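Accueil – Sciences – Cuisine – Petits curieux – Contact

24/02/2023, par Ruba Moussa

Pourquoi les biscuits ont-ils chacun leur petit manteau ?

Quand on ouvre une boîte de goûters à plusieurs, il y a toujours ce joli moment où l'on fouille, où ça froisse, où ça craque un peu sous les doigts, et où chacun cherche son préféré. Et puis quelqu'un finit par poser la question (chez moi, c'était ma nièce, la bouche pleine) : pourquoi y a-t-il un sachet autour de chaque biscuit, alors qu'il y a déjà une boîte ?

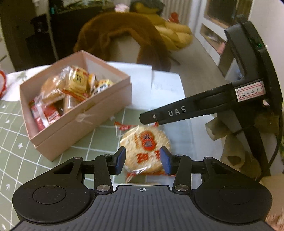 L'air qui nous entoure contient toujours un peu d'eau. On ne la voit pas, parce qu'elle est sous forme de vapeur, mais les aliments très secs, eux, la sentent tout de suite et se mettent à la boire, tout doucement, comme de minuscules éponges ! Une galette de riz bien dorée, comme celle qui porte un 28 imprimé en rouge orangé, reste donc à l'abri dans son plastique transparent jusqu'au moment où on la mange. Sans lui, elle ramollirait petit à petit et ne ferait plus « crac » du tout, ce qui serait bien triste pour une galette.

Le croquant, c'est de l'air et du sec

À l'intérieur d'une galette de riz, il y a plein de petites bulles séparées par des parois très fines. Quand tu croques, les parois se cassent les unes après les autres, et c'est ce bruit-là que tu entends. Si elles ont pris l'humidité, elles plient au lieu de casser – et voilà un biscuit mou.

Et les algues, alors ?

On peut aussi grignoter des algues, mais oui ! Elles poussent dans l'eau salée. Pour en faire des feuilles à croquer, on les lave, on les étale en couches très minces et on les fait sécher, puis souvent griller. Comme elles sont fines, elles boivent l'humidité encore plus vite qu'un biscuit épais. Leur emballage doit être bien fermé, et il ne laisse pas toujours voir ce qu'il y a dedans. Alors on dessine dessus, par exemple des bandes d'algues vertes et une petite tête rigolote aux grands yeux ronds.
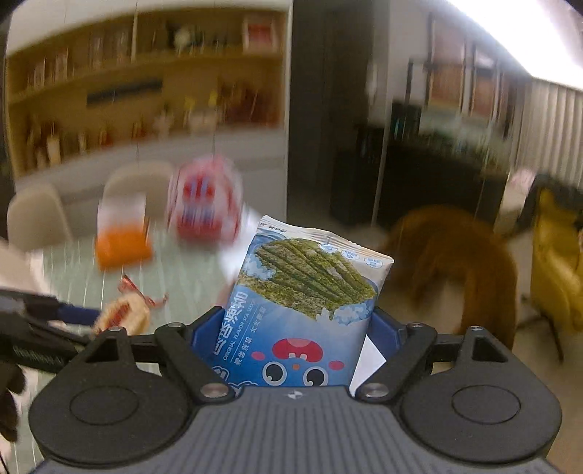

Une expérience à faire à la maison

Demande d'abord à un adulte de t'aider à choisir 3 galettes de riz pareilles. Laisse la première dans son sachet fermé. Pose la deuxième sur une assiette, à l'air libre. Mets la troisième dans une boîte qui ferme bien. Attends 48 heures (c'est long, je sais, et il ne faut pas tricher), puis casse-les en deux tout près de ton oreille. Laquelle chante le plus fort ? Note tes résultats dans un cahier, avec un dessin si tu veux, et recommence un jour de pluie pour comparer.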